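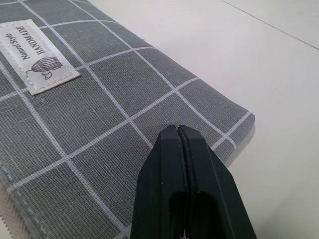 MINUTES — Perkach Flood Appeal working group
October meeting, community hall, back room. Started 7.10 pm

Present: Loretta Okafor (chair), Dalibor Slanina, Dagmar Beneš, Borislav Stojanović (by phone, dropped out twice), Libor Jurčo (minutes)
Apologies: Odow parish, will send someone next time

1. Last minutes
Accepted. One fix: the Zoubi donation came in before the sausage sizzle, not after, so it goes in the earlier month's total. Libor to amend.

2. News from Perkach
Borislav spoke to the Perkach end this morning their time. Lower road open to light vehicles only, trucks still going the long way via the quarry. School is running out of the church. Families from the river side mostly still with relatives or in the tents on the sports ground. Tents not holding up, seams going. Nights getting cold.
They are asking for, in this order:
— tarps and rope
— roofing screws, the long ones with the rubber washer
— cash for the carpenter's crew
— kids' gumboots, any size
NOT asking for clothes. Third time they've said so. Loretta asked could we please put it at the top of the web page in capitals. Agreed.
Dagmar asked about drinking water. Tank at the school is being chlorinated, two households up the hill still boiling. Borislav to find out if they want tablets or a filter, line cut out before he could answer properly.

3. Money
Dalibor tabled the account. $4000 cleared and available. Pledges on top of that but he won't count them till they land. Bank fee on the last transfer was higher than expected, he has rung them, got a reference number and not much else.
Discussion on whether to send the lot now or hold some back. Dagmar for sending the lot, winter won't wait. Dalibor wants to keep enough for freight or we'll be passing the hat again at the wharf. Went back and forth a fair while.
Moved Loretta, seconded Borislav: send the carpenter's money this week, hold the rest until the freight quote is in. Carried, Dagmar against, asked for that to be noted. Noted.
Receipts: we need them from Perkach for the carpenter's crew. A phone photo of a handwritten one is fine, must have a name and a date on it.

4. Freight
Bunel have offered space in a container at cost. Good of them. Catch is it has to be packed, listed and at their depot by the 8th, no late pallets. Everything on the list needs a value next to it, even the second-hand stuff, otherwise customs holds it.
Borislav asked who pays at the other end. Not clear. Loretta has emailed Bunel, no reply yet, will ring.
Libor has the exemption form for relief goods. It wants the name of a receiving organisation and the Perkach group isn't registered as anything. Church might do it. Borislav to ask, careful how he puts it as there was some bad feeling over the blankets.
If the church says no, fall back is to go through Odow, who have a registered partner one valley over. Slower and adds a truck leg.

5. Sorting day
Shed is booked from 8 am. Need people who can lift. Key is with Loretta.
Problem of the clothes already given. 7 bags in the shed, can't send them, can't leave them. Dagmar suggested the op shop in town, they'll take clean and folded only. Dalibor has a ute. Agreed, take them before sorting day so they're not in the road.
Tarps to be opened and checked for holes and then refolded. Last time two went over with tears in them and we heard about it.
Marker pens, tape gun, scales. Libor has the scales. Tape gun was borrowed by the netball club, Dagmar chasing.
Morning tea — bring a plate. No one rostered for the urn, whoever gets there first.

6. Fundraising
Trivia night. Loretta has the hall pencilled. Tables of 8, price per table left over till next meeting as we couldn't agree. Dalibor says last year's was too cheap, Dagmar says last year's was full. Both true.
Raffle prizes: hamper, firewood (trailer load, delivered), a haircut voucher, possibly a weekend at somebody's shack if they confirm. Permit needed if the prizes go over the limit, Libor to check the limit.
Zoubi have asked if they can put their banner up on the night. No objection so long as it isn't over the fire exit like the last one.
School is doing a coin trail at lunchtime, off their own bat. Loretta to write and thank the kids whatever they make.

7. Web page
Out of date. Still has the old bank details under the new ones, one person has allready paid into the old account. Dalibor getting that moved across. Take the old details off TONIGHT.
Also wanted: short update from Perkach in plain words, no photos of people's houses without asking them first. Borislav firm on this. Agreed by all.
Donation reply email goes out with no name at the bottom. Libor to fix.

8. Other business
Dagmar asked whether we keep going after the container leaves or wind up. Not enough time to do it properly. On the agenda for next month, people to have a think. Borislav's view is the rebuild is the long part and everybody disappears for it.
Hall committee have asked that chairs be stacked against the far wall, not the heater.

Actions
Loretta — ring Bunel re charges at the far end; hall booking; thank you letter to school
Dalibor — carpenter's transfer; bank fee; old account payment; ute for the clothes
Dagmar — op shop; tape gun; list of lifters
Borislav — church re receiving; water tablets or filter; recieipts; update for the page
Libor — amend minutes; web page tonight; exemption form; raffle limit; reply email; scales

Closed 8.50 pm. Next meeting same place, same time, Odow to be sent the agenda beforehand.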